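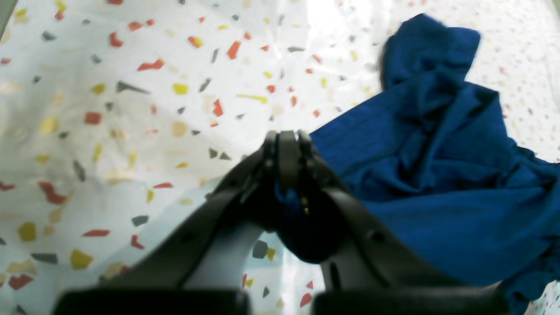 Issue 45

Home | Trends | Travel | Talk

2 min read

Fernanda Patrício swears "doorstepping" is huge. You lie face down on a stranger's front step, a friend takes the picture, you post it. She counts 1000 posts. I found a lot of her cousins.

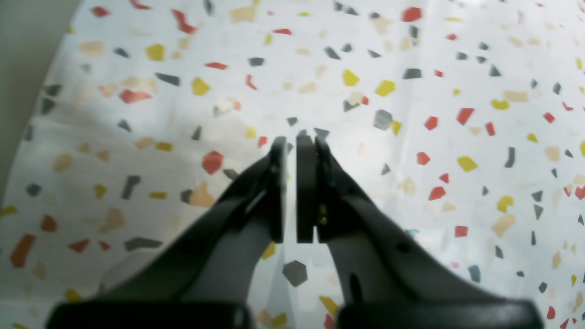

The fad began in Uststead, she says, on the steps of a bank built in 1840. "It's about stillness." Purists bring a cloth to lie on, and she likes a busy one, white with bits of coral red and mustard like this, so it shows up on a phone. Stillness apparently needs good contrast. 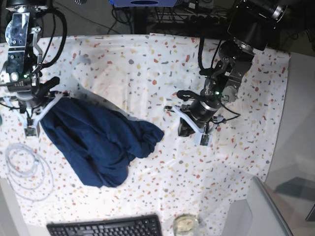 Who pays?

"No one," she says, then mentions Kostex, which sends her free knee pads. Is that an ad? "It's a friendship."
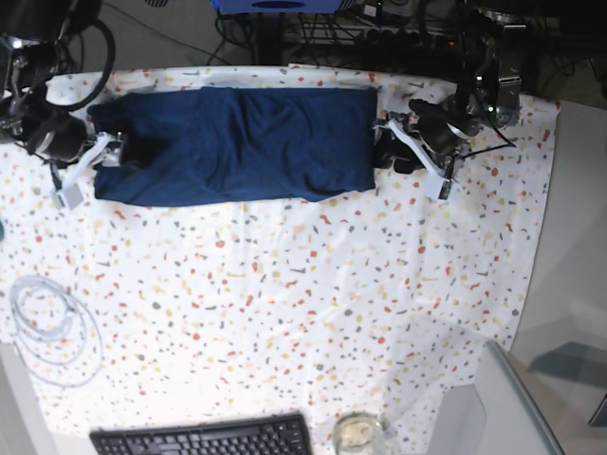
And the people indoors?

"Most are flattered." I asked for one name. She offered a Mr. Correia, who has since put in a gate.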